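Subject: Re: [billitside-hall] Storage and hire of the upper rooms

To all members of the list,

The management office thanks those who wrote in after the November meeting. Our reply is set out below so that every group using the building has the same information.

The upper rooms at Billitside will remain open for hire on the present terms until the end of the lease year. Groups with a standing booking need not apply again. New groups should write to the office with the name of a contact, the hours wanted and a short note of what they intend to keep on the premises. The hire rate stays at 18 pounds a session, with heating included.
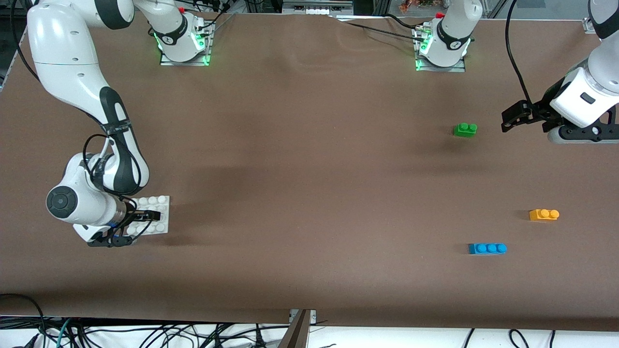
On 3 Feb 2021, Eynon wrote:
> Could the office please say what is happening with the cupboards on the landing? Our group was told we could have two of them, and we have since found both locked. We store up to 32 folding chairs and have had to carry them down to the ground floor after each meeting. We would also like to know if the Kisside groups will be moved in with us, as several of our members have heard.

On the first point, the cupboards were locked while the landing was painted, and the keys ought to have been returned to the groups afterwards. We regret that they were not. Keys may now be collected from the office on signature. Chairs may be left on the landing in the meantime, provided that the fire door is kept clear.

On the second point, no decision has been taken about the Kisside groups. Their own building is to be surveyed, and we have asked to see the report before any offer of space is made. Should a move be proposed, this list will be told first and given time to object. 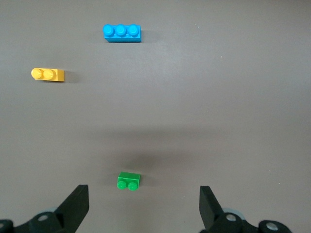 The rules on shared cupboards have been revised and will be posted on the landing. Each shelf is to carry the name of one group only, and boxes must be closed and labelled on the side that faces out. Small items need particular care. Toy building bricks such as the three on the grey surface should go into a lidded box when a session ends - they are easily lost between shelves and painful underfoot. Paint, glue and anything under pressure may not be stored upstairs at all.

Groups that also hire space at Pleton should note that keys for the two buildings are not interchangeable, and that a separate deposit applies there.

Further questions may be sent to the list or to the office directly.

The Management Office
Billitside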